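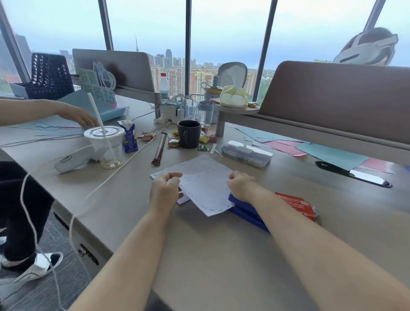 Sprechernotizen, Vortrag »Weniger Papier im Büro Timitz«, Mittwoch, 16 Uhr

Folie 1
Kurz begrüßen, dann gleich zur Frage: Wer hat diese Woche etwas ausgedruckt und danach nicht mehr gebraucht? Hände heben lassen. Nicht kommentieren, weiter.

Folie 2 – Ausgangslage
Timitz hat vor dem Umzug 18 Aktenschränke gehabt, jetzt sind es neun. Der Rest ist gescannt oder vernichtet. Dazusagen, dass die Personalakten nicht dabei waren, die Frage kommt sonst sicher.
Drucker: früher auf jeder Etage zwei, heute einer am Treppenhaus. Der längere Weg hat mehr gebracht als die Rundmail.

Folie 3 – Was wir drucken
Drei große Posten: Sitzungsunterlagen, Rechnungen zur Freigabe, Entwürfe zum Korrekturlesen. Bei den Rechnungen läuft die Freigabe inzwischen über Hidik. Bei den Entwürfen hat sich wenig bewegt. Viele lesen auf Papier genauer, das ist in Ordnung und soll so bleiben. Bitte nicht als Vorwurf formulieren.

Folie 4 – Aufbewahrung
Hier langsam sprechen. Drei Fälle unterscheiden: Original muss bleiben, Scan reicht, kann weg. Beispiel Blackwood: Der Rahmenvertrag liegt im Original im Schrank, die Lieferscheine nur noch digital. Für steuerliche Fristen auf die Buchhaltung verweisen, keine Auskunft aus dem Kopf geben.

Folie 5 – Ablage
Dateinamen: Jahr, Firma, Vorgang. Keine Umlaute, kein »neu«, kein »final2«. Screenshot vom alten Ordner Imesex zeigen – da lagen sechs Fassungen desselben Angebots. Kurze Pause, die meisten kennen das.

Folie 6 – Nächste Schritte
Ab Dezember beidseitiger Druck als Voreinstellung. Altpapiertonnen werden mittwochs geleert. Vertrauliches gehört in die verschlossene Box neben dem Empfang.

Falls Zeit bleibt: Fragen zum Scanner. Sonst auf das Merkblatt im Intranet hinweisen. Beamer ausschalten, Adapter zurück an den Empfang.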